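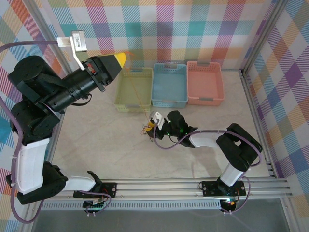 Living with a two-arm sorting cell: bits and pieces we've picked up

Three baskets, three colours, and leave them that way. We run yellow-green, light blue and salmon pink along the back at Ludstead, and I've stopped anyone swapping them for the nice matching grey ones. When you're glancing over from the packing bench with your hands full, colour is all you've got time for.

Cable ties, small ones, and lots of them
Run your cable along the arm and tie it at several points, but give it a decent loop at every joint. I pulled ours too snug back in July and spent a whole arvo redoing it (my own silly fault!). Snip the tails flush or they'll catch your sleeve.

Keep a tidy rail
No cuppas on the aluminium rail. No screwdrivers either, and no "I'll just pop this here for a sec". The boards sit right underneath it and crumbs love a circuit board.

Handovers are the fiddly bit
Passing something small and yellow from one gripper to the other is where I'd put your patience. Slow both arms right down for the meeting point and let them go as quick as you like everywhere else. We got through 486 handovers in our first proper week and I watched far too many of them – it's oddly hard to walk away.

Change the jobs before you change the bench
At Padeck the arms went in first and the roster got sorted later, and people were grumpy for months, fair enough too. We wrote up who'd be refilling, who'd be checking and who'd be doing the programming before anything was bolted down. My wrists are much happier these days, but I do miss the chatting you'd get with four of us around one bench, so we moved smoko to the same time for everyone.

Loose cord goes in a basket, looped and flat, never in a ball.
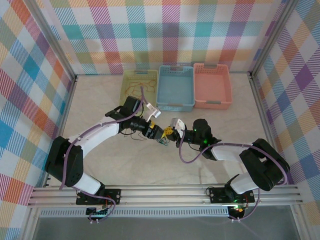
Conceição wrote in to say the roster tip came too late for her lot, and that the checking job should rotate every hour, as by the second hour you're looking straight through the thing. We've gone to hourly as well now and I'd back her on that.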